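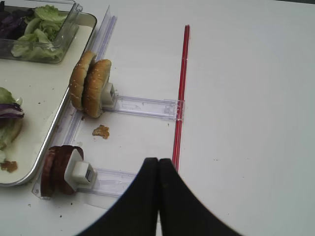 Automating Sandwich Assembly at Plinora: Effects on Kitchen Staff
Student project report, Food Service Technology
November 27, 2025

1. Background

Plinora operates a central kitchen in Sullham that supplies packed meals to nearby offices. Assembly of its burgers and filled buns was done entirely by hand until October, when a robot station was placed on one of the 3 assembly lines. The project group studied how the work of the staff changed.

2. The work before and after

A full shift produces around 1000 buns. On the manual lines, each worker fills a bun from start to finish. At the robot station, buns and sliced meat are set upright in clip holders, and the gripper takes them from there. Salad leaves are still portioned by hand.

Loading the holders has become a job of its own. Staff reported less strain in the wrists, but also less variety – several missed finishing a meal themselves. Crumbs must be wiped from the table between batches, a task that no one had been assigned at first.

3. Staff views

The group collected 239 written comments. Most concerned pace. Workers wished to be able to pause the station without calling a supervisor, and this was granted during the study.

4. Recommendations

Loading duty should rotate within each shift. Cleaning should be entered in the work plan, and training should be given to all assembly staff during paid hours.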